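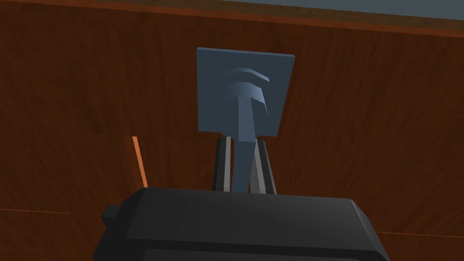
Either side of the stem: a simulated gripper lines up with a wall hook. Render: Tornine

Who's Going To Hang Up The Tea Towels?

My mum has a theory that you can judge a house by its hooks. Hers has them everywhere (behind the laundry door, inside the pantry, a whole row by the back step for hats) and when I told her I was off to spend a couple of days with people teaching robots to do housework, she didn't ask whether they could cook. She asked if they could hang up a wet tea towel so it didn't end up on the floor.

I laughed, and then I put the question to Mei-kuen Shek and she didn't laugh at all.

"We've got a whole group of tasks that are basically your mum's question," she said, and pulled her chair over so I could see the screen properly.

Mei-kuen runs the simulation side at Tornine, which has the upstairs floor of an old joinery works and a kitchen where the kettle takes forever. The company writes software for two-armed home robots, and before any of it goes near a real arm it gets tried out in rendered rooms. Loads of them. Rooms with timber doors and tables, rooms with nothing much in them, kitchens where the drawers all open the wrong way for a left-hander. There are 80 chores on the list at the moment and Mei-kuen can pull up any of them from a menu that looks like something my accountant would use.

I'd gone in expecting the interesting part to be folding. Everyone talks about folding! Every robot video I've been sent in the past year has had a T-shirt in it. But I ended up spending most of the first morning on the wall hook, and I've thought about hooks more since then than I'd care to admit to my friends.

Think about what you do when you hang something up. You don't look at the hook, not really. You know where it is, you sort of throw your hand at it, you feel the loop catch and you let go. If it doesn't catch you have another stab. The entire business takes a second and you're already asking someone what's for tea.

For the robot every bit of that is a separate problem. It has to find the hook, and a hook is a small thing, often the same colour as whatever it's screwed to. It has to come in from a sensible angle. It has to keep its own hand from blocking its view, and if you've ever tried to thread a needle with your thumb in the way you'll know the feeling. Then comes the letting go, and Mei-kuen reckons letting go is the most underrated skill in the whole field. Two fingers, a bit of cloth, open up. Half the time in the early runs the cloth came away again with the hand.

She showed me the log for the hook tasks. They'd done 3965 attempts at the time I visited, spread over every variation you can think of: high hooks, low hooks, hooks with fat heads, hooks tilted a few degrees because somebody at the office has a house like mine. I asked her what the success rate was and she gave me a look I've had from mechanics.

"Depends what you'd call hung up," she said.

I pushed a bit. If you count the towel being on the hook when the clock runs out, they're doing well on the plain round pegs and badly on anything with a lip. If you count it being on there the way a person would do it, without a long pause and a little wobble beforehand, they're not there yet. She was pretty cheerful about it.

I should say that I came to this as a doubter. I've been writing about gadgets for long enough to have owned a robot vacuum that got stuck under the same couch every afternoon, and a window cleaner I'd rather not discuss. So my question for everyone was the same, and it was a rude one: can these things do a chore yet, start to finish, with no one standing there?

Fulvio Rinaldi took it well. He's on the hardware side of things, over at Skenlow, where they fit out workshops and small factories with arms, and he's the one who drove me out to see what he calls the boring robots. One of them, a single arm called Mekel, takes brackets out of a tub and puts them on a rail. It does this all day. It was doing it when we arrived and it was still doing it when we came back from lunch (a very good chicken roll, if you're ever out that way). There was no one near it.

So yes, on the shop floor, start to finish. But Fulvio was quick to spoil it for me. The tub is always in the same spot. The light's always on. The brackets are all the same bracket, and the rail is bolted to a bench that's bolted to the floor. When the factory changed suppliers and the new brackets came with a slightly shinier coating, Mekel needed a week of fiddling before it was happy again.

"Now put that in a house," he said. "With a dog."

And that's the gap, more or less. A factory gets tidied up to suit the machine and a house doesn't. In mine there's a chair that lives in front of the linen press and has to be shifted every single time, and I only noticed that when Fulvio asked me to talk him through putting the sheets away. I'd left it out. I'd also left out turning the handle, since my hands just do it.

Doors are a whole subject, by the way. A door swings at you. A person steps back without thinking and holds it with a hip if they've got the washing basket. A robot on a wheeled base has to work out where its own body's going to be when the door arrives there, and the lever has to be pushed down and held down while everything else moves. Mei-kuen's crew had a stretch in June where the door kept winning. She let me watch a few of the bad ones on fast forward and I'm afraid I got the giggles.

She also let me sit behind the thing, which I loved. You can put the viewpoint up over the robot's shoulders, so to speak, and see the room past the two arms.
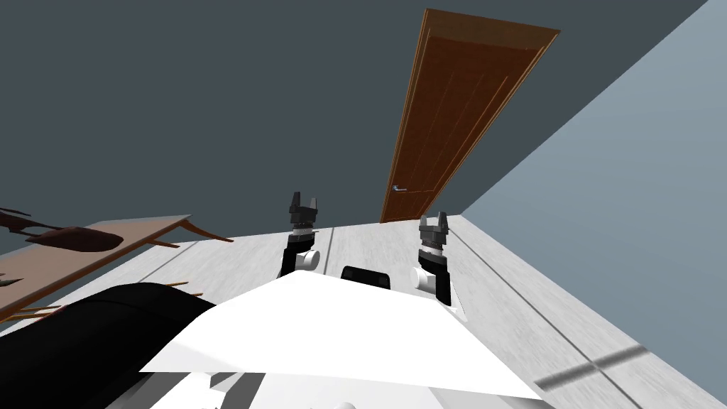
I asked if I could have a go, and I was handed a pair of controllers and told to pick something off a table. Any table, any object, no rush. I'm a reasonably coordinated person. I can parallel park. I could not for the life of me get a gripper round the thing I wanted without nudging it away first, and I had Mei-kuen next to me saying "slower" in a voice she must use quite a lot.

What surprised me was how tiring it was. With your own hand you get so much back for free, the weight and the give of a thing, whether it's slipping. Take that away and you're left looking very hard at two fingers and guessing. By the end I had enormous sympathy for the robot. I also had a sore neck.

It's also how some of the teaching gets done. A person drives, the robot's software watches, and after enough goes it starts to have ideas of its own about how the job should run. Mei-kuen says 200 decent demonstrations will get them a first rough version of most chores, though "decent" rules out everything I did that afternoon. After that it practises alone in the simulator, overnight, with the furniture shuffled about. Then the real arms, and that's usually when the floor turns out to be slipperier than they'd drawn it.

There is one product you could have in your home before too long, and I did see it working. It's called Wan, it's Skenlow's, and it only does the dishwasher. It unloads. It doesn't load, and Fulvio went a bit quiet when I asked why not, then told me about the time with the colander. Wan will take out plates and bowls and stack them on the bench beside it. Mugs it manages. Cutlery it leaves in the basket for you, and it won't put anything in a cupboard.

I timed it against myself, in my head, and I'd have been finished and sitting down before it was through the bottom rack. But I'd also have been doing the dishes, and Wan's argument is that you're off doing something else. I can see that. I've got three kids and a dishwasher that runs twice a day, and if a slow machine wants to spend its evening on the plates I'm not going to stand over it with a stopwatch. What I can't see is paying much for it until it does the cupboard as well. Stacked on the bench is where the plates end up at our place anyway.

On my last afternoon I went back up to Tornine to say goodbye and Mei-kuen had the hook task going again, with a new version loaded that morning. We watched it for longer than I'd planned to. The gripper came up, stopped, had a think, shuffled a tiny bit to the left and had another think. I caught myself leaning to help it along, the way you do at the bowls.

I rang Mum from the car and told her not yet, maybe on the round pegs. She said hers were all the other kind.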